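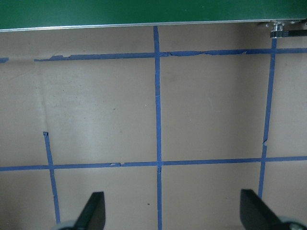
A grid on the floor: Chrysoula Karras on storing things so you can find them

By Sylvain Hervieu
4 July 2020

Print this article | E-mail this article

Chrysoula Karras has run the stockroom at Kourkoulas, a small upholstery supply business in Wornley, for five years. Before that she kept the props store at the Varnodov theater. She says the two jobs are closer than people think.

"In both places you have things that are light and big and have no good shape," she says. "Foam, cushions, rolls of batting. They don't stack well and they don't stay where you put them. At the theater I learned to give everything a spot on the floor first and worry about shelves later."

The spots are marked with blue painter's tape. She lays it in long strips that cross each other, and each section holds one bin. I ask whether she measures.

"I measured the first time. Now I put an empty bin down, leave a hand's width on each side, and run the tape. If it goes on a little crooked I leave it. It's a parking space. The bin doesn't care."

She chose painter's tape after a bad winter with the other kind. Duct tape went down in January, and when the layout changed in the spring it left glue behind that took two people with scrapers to get off. Painter's tape tears at the edges and the ends curl up, so she replaces the worst pieces when she notices them. "It's cheap and I can move it. I changed the whole back row twice last year."

The stock list stands at 1305 items, down from 2000 when she started. Most of what went was offcuts. The owner, Ourania Liapis, had a habit of keeping any piece of foam bigger than a dinner plate.

"Ourania will tell you they all get used," Karras says. "Some do. We agreed on a rule. If it fits a dining chair seat, it stays. If it doesn't, it goes in the shredded filling."

Foam that stays goes into plastic bins, one size of block to a bin. She likes a bin with sloped sides because a block lifts out without catching. 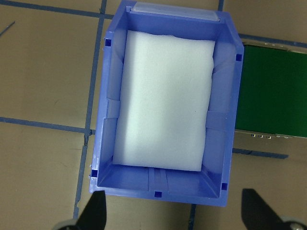

White foam in a blue bin, with space left around the block.

"You want a gap," she says. "People see the gap and they want to fill it. They push in a bag of zippers or a roll of piping. Then the foam gets squeezed along one side, and after a few months it has a dent. You can't sell that as a seat."

How long does a dent take to come out? "A small one, overnight. A deep one, sometimes never. It depends on the foam. The cheap stuff gives up sooner."

She has opinions about labels too. She writes them in pencil, in capitals, with the thickness first and the length and width after it. The date comes last. Color is left off, as most of the white foam yellows with age and the label would be wrong in a year. Old labels go in the trash the same day.

"Toshiko got me into that," she says. Toshiko Fujimoto does the cutting and is the person who opens the bins most often. "She'd find two labels in one holder and have to measure the block anyway. So what was the label for?"

Fujimoto, when I catch her between orders, says the tape made more difference to her than the labels. "Before, I'd pull out three bins to reach one and put them back in any order. Now there's a place with a line around it. I look down and see which one is missing."

The layout has been copied once already. Ifigeneia Andreadis, who runs the Sistitine craft workshop across the street, came over to borrow a roll of tape and went home with a sketch of the floor. She uses hers for yarn.

Karras's advice for someone starting on a garage or spare room is to buy fewer bins than seems right. "Get four the same. Fill them, use them for a month, then decide. I've seen people buy twenty in different sizes and none of the lids match."

She is planning to redo the front row before the fall orders come in. The spaces by the door are too narrow, she says, and she has been stepping over one bin since spring.

3 comments | 41 shares

Contact us | Copyright 2020 | Back to top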